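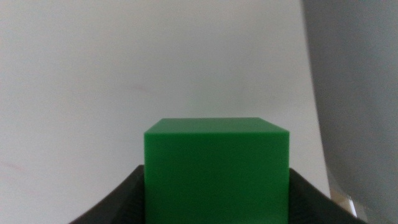 What is in the Brutavura block set?
Coloured play blocks and the notes that go with them: a list of every block, how it is stored, how it was sorted by colour, and what people have used it for so far.

Brutavura block set – read me first

Welcome, and thank you for taking an interest in what is, when all is said and done, a box of blocks. We have grown very fond of it. The set began at the Notton toy library, where Roksolana Hutsuliak was forever being asked which blocks belonged with which, and it has grown bit by bit into something we are happy to lend out and to share the paperwork for.

Contents

The full set holds 198 blocks, of which 37 are cubes. The rest are bricks, wedges, arches and a few short pillars that came to us from the old Alaoui nursery and never quite matched anything else (we kept them, they are lovely to build with). The list that comes with the box is called blocks.csv and has one line for each block, giving its shape, colour name, the length of its longest side and any marks or chips.

Colour names

We argued over these more than we care to admit! Fathima Talukder wanted proper paint names and Aicha Samir wanted words a four-year-old would say, and Aicha won. So a bright green cube is simply "green", and only the very dull ones are "dark green". If two people disagreed, the block was looked at again by a window in the morning and a third person chose. Both first answers are still in the list, in the columns name_a and name_b, in case you would like to settle it differently.

Please bear in mind that a block can look quite different on its top and on the side facing you, and that a strong colour will sometimes throw a little of itself on to a pale wall close by. We name the block by its front face.

Storage

The cubes live in the shallow tray and everything else goes in the deep one. Wipe them with a damp cloth and let them dry before the lid goes on. Please don't soak them – the Alaoui pillars swell.

Known gaps

There are 3 arches missing, last seen in August, and their lines are marked "absent". The lengths were taken with a school ruler, so treat them kindly. Yellow and orange are not as well separated as we would like, and Chaimae Soliman is still working through that part of the list.

Uses so far

Mostly building, which pleases us. The list has also been used for sorting games, for a colour-naming afternoon at Dreltau, and for a rather long wall chart that Ottmar Kuhlmann made for the reading corner.

Changes

26/09/2022 – second version of the list. Colour names checked again, chips added, one wedge moved from "blue" to "purple" after a good deal of discussion.

Borrowing and sharing

You are welcome to copy the list, change it and pass it on, as long as you mention the Brutavura set somewhere. To borrow the blocks themselves, ask for Roksolana at the Notton desk and bring a sturdy bag.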